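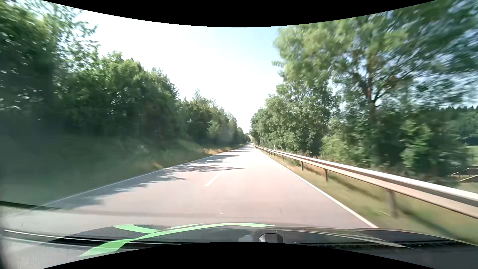
Letay Araya
Maintainer, Kernach road noise survey
November 2021

README for the Kernach pavement noise tables, release 7

Read this before you open the tables. The last release came with a one-page summary that claimed the new surface on the county roads was "noticeably quieter." I did not write that summary and I would not sign it. What we have is 3796 short sound readings taken next to two kinds of pavement, and they support a smaller claim than that.

What is in the folder

readings.csv has one row per reading. The columns are site, surface, start time, level, wind, and notes.
sites.csv has one row per site, 24 in all, with the posted speed and the distance from the meter to the edge line.
old/ holds the tables from before the October correction. Do not use them. They are kept so that people who quoted them can see what changed.

The two surfaces

The older one is called Bito in the tables and the newer one is Wivon. Those are the names the paving contractor used in the bid papers, and I have not been able to get a plain answer on what separates them beyond the size of the stone. If you see Wivon described anywhere as "sound absorbing," ask who measured that and how. It was not us.

How readings were taken

A meter was set on a tripod at ear height and left running for one minute at a time. We threw out any minute with a horn, a dog, a mower, or somebody talking next to the meter. That last rule sounds simple, but two of us went through the same batch and disagreed on a fair number of minutes. Where we disagreed, the row stays in and the notes column says "disputed." Run your numbers with and without those rows — the gap between surfaces gets smaller without them.

What I don't trust

Traffic was not counted. A quiet minute may mean a quiet surface or it may mean that hardly anything drove by. The summary passed right over this.

The Wivon sites are mostly out on the straight stretches with trees close to the road. The Bito sites are mostly in town. Trees, walls, and parked cars all change what a meter hears, and I don't believe anyone can pull that apart from the pavement with this data.

Wind was judged by hand on a scale from 0 to 7. Treat it as a rough guess. Anything marked 5 or higher should be dropped.

The site called Hung was logged at the wrong distance until October. It has been fixed in readings.csv, though I am going by one person's notebook.

Reasonable uses

Checking a meter of your own against ours at the same spot, or practicing on messy field data. Planning a better survey, which I would like to see.

Please don't use it to argue for or against a paving contract. It has been used that way once already, by both sides, in the same meeting.

Changes in this release

Hung distances corrected.
Start times now all in local time.
"Disputed" added to the notes column.
Summary page removed.

Corrections are welcome if they come with the row numbers. Messages that say the results "feel off" will get a polite reply and no edits — even when I agree with them.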